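The Great White Cloth Fold of the New Year

I have been looking forward to this all week! My favorite way to start a year is with the linens, and the white cloths are the best part -- they crease if you so much as look at them, but folded well they stack like pages in a book. I learned from Lurdes Arruda, back when I lived in Bridisham, and she always began by finding the hem. Get the hem lying straight and the rest of the cloth will follow it.

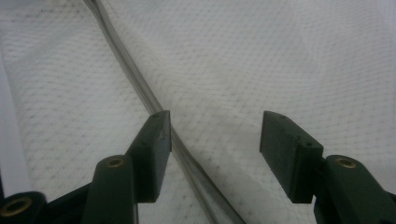
Do you need to iron before folding?

Only if the creases bother you. I smooth everything with the flat of my hand, working out from the middle, and that's plenty for cloths we use every day.

I used to fold on the bed, which is a terrible idea (too soft, everything slides, the cat moves in). A table is so much better! Take one piece from the basket, spread it all the way out, then bring a corner over and line up the edges before you press anything down. 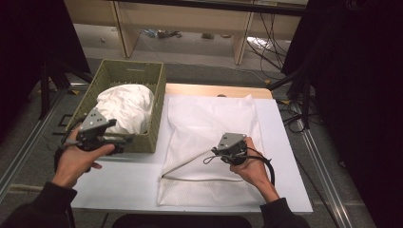 My friend Vilmos Kerekes folds in thirds and swears by it. I tried that all through November and loved how narrow the stacks came out, but my shelf is deep, so I'm back to halves and then halves again. Fold side facing out, always -- you can grab one without the whole pile coming with it. Next up is the pillowcase drawer, and I can't wait.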